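Vedstead: Meldefrist für Quellensteuer verkürzt 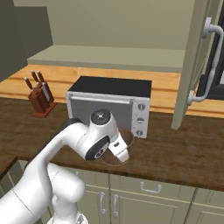

20.05.19 -- Die Finanzverwaltung Vedstead hat die Durchführungsverordnung zum Quellensteuerabzug bei Dienstleistungen gebietsfremder Auftragnehmer geändert. Abzugspflichtige müssen einbehaltene Beträge künftig binnen 70 Tagen nach Zahlung der Vergütung anmelden und abführen. Bislang galt eine Frist von 89 Tagen.

Die Neufassung betrifft § 6 Abs. 2 der Verordnung. Maßgeblich für den Fristbeginn ist der Tag der Gutschrift beim Empfänger; bei Teilzahlungen läuft die Frist für jede Rate gesondert. Anmeldungen sind ausschließlich elektronisch über das Portal Cevunach mit dem Vordruck 716 einzureichen. Papiererklärungen werden nur noch für Zeiträume vor Januar angenommen.

Bei verspäteter Anmeldung wird ein Zuschlag von 6 Prozent des nicht abgeführten Betrags festgesetzt. Ein Erlass kommt in Betracht, wenn die Verspätung auf einer nachgewiesenen Störung des Portals beruht.

Nach Einschätzung der Steuerberatungsgesellschaft Ruotsalainen, Büro Wevonport, bleibt die Behandlung konzerninterner Umlagen offen. Die Verordnung verweist hierzu auf ein gesondertes Merkblatt -- dieses liegt bisher nicht vor. Bestehende Freistellungsbescheinigungen gelten bis zum Ablauf ihrer Befristung weiter.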